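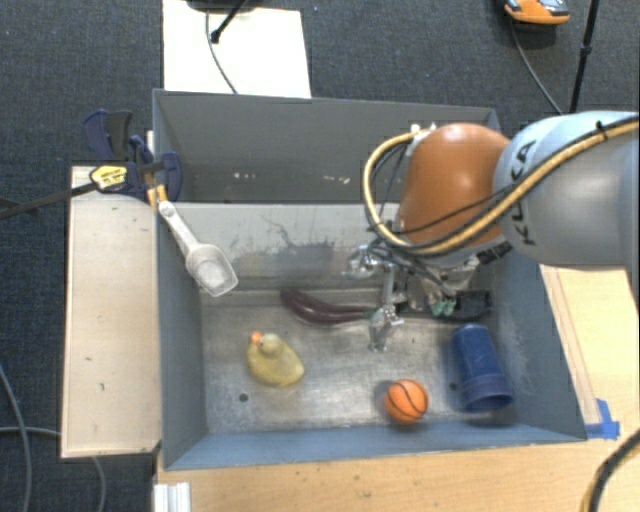 Speaker notes: Commissioning and Checking Translated Work
Client briefing, 3 October 2025
Speaker: Huệ Trương, Language Services, Drotiteck

Opening (slide 1)
Good morning, and thank you for coming. My name is Huệ Trương, and I coordinate the revision desk at Drotiteck. The session will last 50 minutes. Please hold longer questions until the end.

What we ask of clients (slides 2 to 4)
A translation request should state who will read the text and where it will be used. A safety leaflet and a sales brochure may share half their vocabulary and still call for different translators. Please tell us the country as well as the language. Portuguese for Lisbon is handled by a separate team from Portuguese for São Paulo.
Send the final version of the source text. In May we received 27 requests in which the source changed after work had begun. Each one had to be compared line by line with the earlier version.
[Pause. Ask who keeps a list of approved terms.]

Term lists (slide 5)
Refer to the Rosenthal contract. The client used three English words for one part, and our Vietnamese translator, Nghĩa Vũ, asked which was preferred before starting. The answer took two days and was then applied to every later manual. A short list in a spreadsheet is acceptable.

Revision (slides 6 and 7)
Every text is read by a second linguist against the source. Tâm Tạ leads this work for Vietnamese and Sixten Backlund for Swedish. Revisers may correct errors of meaning, grammar and number format. Matters of style are returned to the translator with a comment.
Certified documents follow a separate procedure. Names, dates and stamps are checked again before the certificate is signed.
[If time is short, omit slide 7.]

Delivery times (slide 8)
Certificates and short letters are returned within 24 hours. Longer texts are quoted individually. Urgent requests are accepted when a reviser is also available.

Questions
Vy Bùi will take questions on invoices and confidentiality agreements. Quotation forms are on the table by the door. Please leave completed forms with her before the break.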